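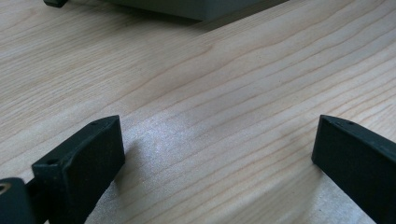
Slide 1 – Pale tops, what they need and what they don't

Say hi. 35 min, then questions. Handouts at the back, phones fine.

Point at the grain first. Blond wood, almost cream, a bit of pink in it. Lines run on the diagonal, bunch up in places, fan out in others. Let them look for a sec before talking.

Then the shine. Bright patch, goes nearly white. Ask: is that wear or is it light? Let a few people guess. It's light. Lesson – move your head before you reach for the sandpaper. Same top looks different from the other side of the room.

Can't tell solid from veneer by looking down at the face. Don't let anyone talk you into a yes or no. Edge and underside, always. Get them to say it back.

Slide 2 – Find out what you've got

Look underneath w/ a flashlight. End grain showing at the ends? Does the grain on top carry over the edge? If there's a seam line just under the top, treat as veneer and go easy.

Finish test. Cotton swab, denatured alcohol, hidden spot. Gets sticky = probably shellac. Nothing happens = try lacquer thinner, new spot. Window open!! Say this twice.

Pass around the sample boards now (bag under the lectern). Board A is Horobets oil, board B is Vanamix water-based. Ask which one looks yellower. Mostly they get it right.

Slide 3 – Cleaning

Damp cloth, wrung out hard. Drop of dish soap. With the grain. Dry right away with a second cloth.

No vinegar. No bleach wipes. No "just a little" oven cleaner – tell the story of Aunt Petra's sideboard if time, skip if not.

Polish with silicone: fine today, awful when you want to refinish. Fisheyes. Pass the photo if somebody asks.

Slide 4 – Keeping it pale

This is the part people come for so slow down.

Oil-based poly goes amber. It starts amber. On walnut who cares, on a blond top you will see it.

Water-based, matte, thin coats. Stir, dont shake. I use the Grato foam pad, brush is OK too. Sand lightly between coats, wipe the dust off, next coat.

Sun. Window side changes color first. Move the runner and the fruit bowl every month or so or you get a fruit bowl shaped mark. October is when I flip my own table around end for end.

Slide 5 – Small damage

White ring: usually in the finish. Wait a day or 2 before doing anything. Then warm iron thru a cotton cloth, few seconds, check, again.
Black ring: in the wood. Different talk.
Dent: damp cloth + iron, bare solid wood only. NOT veneer, glue lets go.

Credit Aurelia Dobre for the dent trick, she's in the second row, make her wave.

Slide 6 – Shopping list

Prisex cloths, 50 pack, or old T-shirts
Swabs
Fine sanding pad
Small can, matte
Gloves

Read it fast, it's on the handout. 30 handouts printed so share if short.

Questions. If they go quiet ask who has a table with a ring on it. Then check the swab lid is back on the alchohol before packing up.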